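6 min read

3.2 Where people put things down

I should say at the outset that I went into this part of the study expecting to write about cooking, and came out of it writing about storage. We had asked 300 households in Lurico and Tavares to keep a kitchen diary through August, noting each time they fetched something and each time they put it back. The fetching was dull. The putting back (or not) was where it got interesting!

In all we coded 2,657 diary entries, and 1,185 of them mention a drawer. Gilmar Fagundes, who did the second round of coding with me, wanted to split these by what the drawer held, and we argued over that for ages. In the end I gave way, and I'm glad I did, as people talk about the cutlery drawer quite differently from the one full of string and dead batteries. The first has rules. The second has a history, and people were very happy to tell us about it. 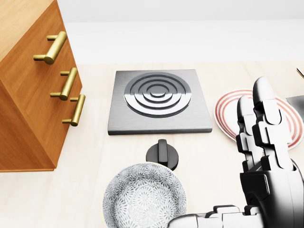

Figure 3a. Drawer fronts with brass bar handles, beside a pale countertop.

Height came up again and again. Older diary keepers in Tavares told us they had moved their everyday things up a drawer or two over the years, often without deciding to, and one couple only noticed when they sat down to fill in our form. I'd love to have followed this up properly, but the Zasta coding sheet had no box for it and we were already well into the second batch.

Then there is the worktop, which most of our diary keepers treated as a sort of waiting room. A plate comes out for lunch and stays until supper. Brellel, our pilot town, had shown the same habit, though with far fewer diaries to go on.
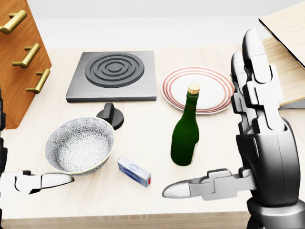

Figure 3b. Countertop with a hot plate and a striped-rim dinner plate.

We coded anything left out overnight as "resting", a word I borrowed from one of the diaries. Resting things were mostly used again the next morning, and Gilmar thinks we should stop calling this untidiness at all. I'm nearly persuaded. The breakdown by household size follows in 3.3.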